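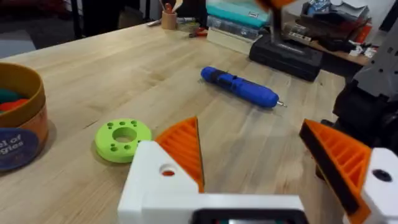
Sadia Marwat wrote back within the hour to say I had it backwards, and that if you want a robot to learn a job you should throw out every take where the person fumbled. Clean examples in, clean behavior out. Why would you teach a kid piano by playing her the wrong notes?

I've been chewing on that since September (my last post was the one about keeping the ugly takes, if you missed it), and I still think she's wrong, though less wrong than I wanted her to be.

Let me say how we work, so you know where I'm coming from. One person drives the arms, a second person resets the table, and we record until somebody needs coffee. A good afternoon gets us 30 takes of one task. The batch I was arguing about had 400 in it by the end, and when Hatice Soylu went through and kept only the ones she'd call clean, she was left with 226. That's a lot of afternoons in the trash! My back hurt just reading her message.

So we trained on both piles. The clean pile gave us an arm that looked lovely right up until something slipped, and then it just sort of hung there, or went through the rest of the motions with nothing in its fingers. The full pile gave us an arm that was a bit of a mess, wandered more than it should, and went back for the thing it dropped. I know which one I'd want in my kitchen. Sadia says I'm comparing two bad robots and picking the one with personality, and OK, that stung a little.

What she gets right is that there are fumbles and there are fumbles. If I miss a grasp, back off and try again, that's gold, I want as many of those as I can get. If I miss a grasp because I was talking to İlker about lunch and then stop the take with the thing lying on the floor, that's a recording of me talking about lunch. We had seven of those in a row one morning. They went, and I didn't fight for them. 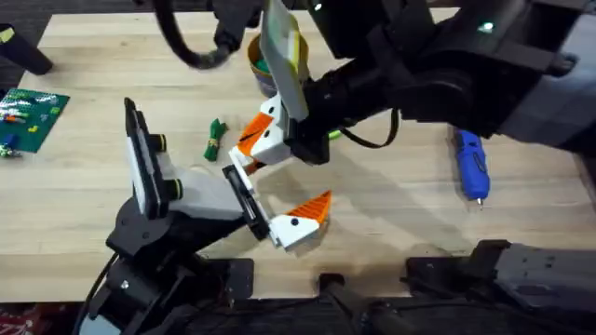
My other gripe is with tidy tables. Every guide I've read tells you to start with one object, plain background, same spot every time, and then add variety later, when the thing basically works. Later never comes, does it? You get your nice number, you show it to people, and then somebody sets down a coffee cup and the whole business falls apart. I'd much sooner start with something like what we have out now, with small colored bricks scattered over a green LEGO baseplate on one side, a blue tool on the other, and two arms that have to come together in the middle without getting in each other's way. It's harder and the early results are embarrassing. But a table where people do things has other stuff on it, and I'd like the robot to have met other stuff before it meets my boss.

Abdelghani Chraibi, who is much more patient than I am, thinks the real trouble is that we all drive alike. He made me watch a bunch of my own takes back to back, and wow, I do the same little hook to the left before every single grasp. Every one! I had no idea. A learning system will pick up that hook and treat it as part of the job. His fix is to swap drivers often and to let the new people in early, before they've been taught the house style. I hated this idea because new people are slow, and slow takes are boring to sit through at four in the afternoon. Then Hülya drove for a morning, came at everything from the far side, and now I can't really argue with him.

So do I keep everything? No. I keep anything where the driver was still trying to do the task at the end, however clumsy it got in the middle, and I write a note on each one saying what went wrong. The notes are the part I'd beg you to copy. A word or two is plenty, "dropped, regrasped" or "bumped other arm," typed before you start the next take. With notes, Sadia can have her clean pile whenever she likes and I can have my messy one, from the same recordings. Throw the takes out on day one and there's only her pile.

She's asked for the full set so she can train on it herself, and I'm sending it over as soon as Hatice finishes fixing my spelling in the notes.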